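Before we send another team to Tumine

I have sat through a good many mission presentations in our parish hall, and I have clapped at the end of most of them. The one in May was different only in that I stopped listening to the stories and started doing sums on the back of the hymn sheet.

Our parish has been linked with the chapel at Tumine for longer than I have been a member. We have sent money and we have sent people, and over the last few years we have sent rather more people than money. This summer's plan is for a party of 30 to go out for two weeks to paint the clinic, mend the fence and run a holiday club in a language that three of them can speak. The fares alone come to more than the clinic spends on its nurse in a year. I asked for that comparison to be put in the parish newsletter and was told it might be discouraging.

Well, perhaps it should be. I don't doubt that those who go come home changed. They stand up and say so, often in tears, and I believe every word. What I doubt is whether changing us is what the collection plate is for. If a family in our pews gives up its holiday so that the church can help people poorer than themselves, it seems a bit much to spend the gift on somebody else's window seat.

The usual answer is that presence matters, that a cheque is cold and a visit is warm. I used to repeat this myself. But I have now read the letters that come back from Tumine, the whole file and not the bits read out after the notices, and they are very polite and very tired. Yaroslav Moroz, who leads the chapel, writes in one that the women of the congregation will "of course" move out of the hall again so the visitors can sleep there. In another he asks if the paint could be bought locally this time. We brought our own. It went out in suitcases, and the man who sells paint in Tumine, and sits in the second row on Sundays, sold none.

Nor am I much moved by talk of partnership. A partnership in which one side chooses the dates, the jobs and the songs is a booking. When did the chapel last send anyone to us? I asked at the meeting. Samira Moussa, to her credit, said straight out that it never had, and that one request had been made and turned down over the cost of insurance. There was a silence, and then we moved on to T-shirts.

I should be fair about the good years. The well was a real thing, and it is still used. But the well was dug by a firm from Dremitz, paid for by a bank transfer, and the only person from our parish who saw it done was Zlata Yurchenko, who went on her own, stayed with a family and paid her own way. She didn't give a presentation. I only learnt about it because I asked her why her name was on the receipt.

So here is what I would do with this summer's money. Cancel the group booking while the deposit can still be got back. Send two people, chosen by Tumine, for whatever Tumine says it needs. Put the rest towards the nurse's wages for as long as it lasts, and promise the next year's in writing. It will make a dull slide show. I can live with that, and I think the parish can as well, though I accept the young people will be let down and that someone will have to tell them before the raffle rather than after it.
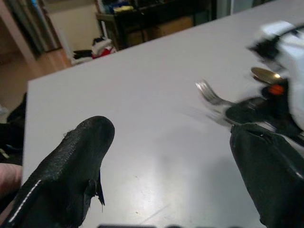 Yaroslav Palamarchuk wrote to me after an earlier draft of this went round by email, and he was cross. He said that I had never been, that he had, and that no nurse's wage would have got his two sons to Mass every week since they came home. Money goes out for one year and is forgotten, he said, while a boy who has carried bricks with other boys will give for the rest of his life. He wanted to know what I had to put beside that.

Not much, I admit. I can't measure his sons' faith and would not care to try. But I notice that the argument is once again about what the trip did for us, and I would still like to hear it made by someone in Tumine. I have written to ask. Post from there is slow — the last letter took most of Lent — and the deposit falls due well before I can expect an answer. I have asked the parish council to wait for it. They are thinking about it.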